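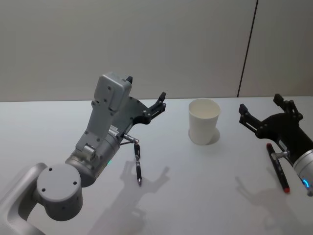

Desk & Workshop / Reviews

Karnix C2 white table: surface, stability and wear

The C2 is a plain rectangular work table with a matt white top and steel legs. Karnix sells it for studios, sample rooms and light workshop use. I bought one to replace an older Memlow table whose top had yellowed near the window, and it has now been in daily use since January. It was paid for at the normal price.

Top

The finish is a smooth, even white with no printed grain. Shadows fall on it softly, without the hard hot spot that a gloss top gives under a ceiling lamp. For drawing, cutting out and photographing small items this matters more than the colour. A white paper cup placed towards the back still reads clearly against the surface by its rim and the faint grey shadow at its base, which is as severe a test of a white top as I can think of. On the old Memlow the same sort of cup more or less vanished at midday.

Flatness is good. I laid a steel rule across the top in both directions and along both diagonals. The only gap I could find was near one rear corner, where a sheet of ordinary printer paper would slide under and a folded one would not. Pens do not roll unless pushed.

Marking

Any white surface used near ink will be written on sooner or later, so I made marks on purpose and timed the cleaning. All were left for 36 hours before wiping.

Ballpoint: came off with a damp cloth and washing-up liquid. No trace.
Pencil: came off with a plain rubber. The rubber left a slightly shiny patch that went when washed.
Water-based felt tip: came off with water alone.
Permanent marker: needed surgical spirit and three passes. A faint grey line is still there if the light is low.
Black fineliner, pigment ink: the worst of the set. Spirit removed most of it. A cream cleaner removed the rest and dulled the finish over an area the size of a coin.

The conclusion for anyone using pigment pens is to put a sheet down first. A metal pen tip pressed hard will also leave a groove, which no cleaner will fix. I did this once with a dry pen and can find the groove with a fingernail, though I cannot see it from a normal sitting position.

Liquids

Cold water beads and wipes away. Black tea left overnight under the base of a paper cup gave a pale brown ring, removed with bicarbonate of soda and a cloth. A mug of hot tea put down directly for 52 minutes left nothing. I have not tried a soldering iron or a pan, and the leaflet advises against both.

An empty paper cup is a fair check on draughts and knocks, being light and narrow at the base. With the feet adjusted, typing or writing at the front did not shift one standing near the middle. With one foot backed off by a single turn, it crept.

Stability

The legs bolt on with a hex key, supplied. Each foot has a screw adjuster with enough travel for an uneven floor. Tighten the bolts again after the first week. Mine had all eased slightly.

Side to side the table is stiff. Front to back it is less so, and rubbing out hard at the front edge sets up a small wobble. Povilas Kairys, who has the deeper version in his print room, fitted the optional rear brace and reports that the movement stopped. I have not fitted it. At 700 mm deep the standard table is acceptable without.

Edges

The front edge is rounded and comfortable under the forearm. The back edge is square. The edging strip is well glued along the long sides, but on the left short side there is a visible join where the strip starts and ends. Dirt collects in it. A cotton bud gets it out.

Compared with the Stillix

Halima Okeke lent me her Stillix bench for a fortnight. It has a harder top, and pigment ink wiped off it with spirit alone. It also reflects far more light, weighs a good deal more and costs 200 pounds extra. For wet or messy work I would take the Stillix. For paper, drawing and photographs, the Karnix.

For: even matt white, good flatness, easy to clean of most inks.
Against: pigment ink, join in the edging, some movement front to back without the brace.

Recent in Desk & Workshop

Tan cutting mats: self-healing claims tested
Refillable fineliners, four months on
Stillix drawer units: runners and locks
Daylight lamps for a plain grey wall
How to level a table on old floorboards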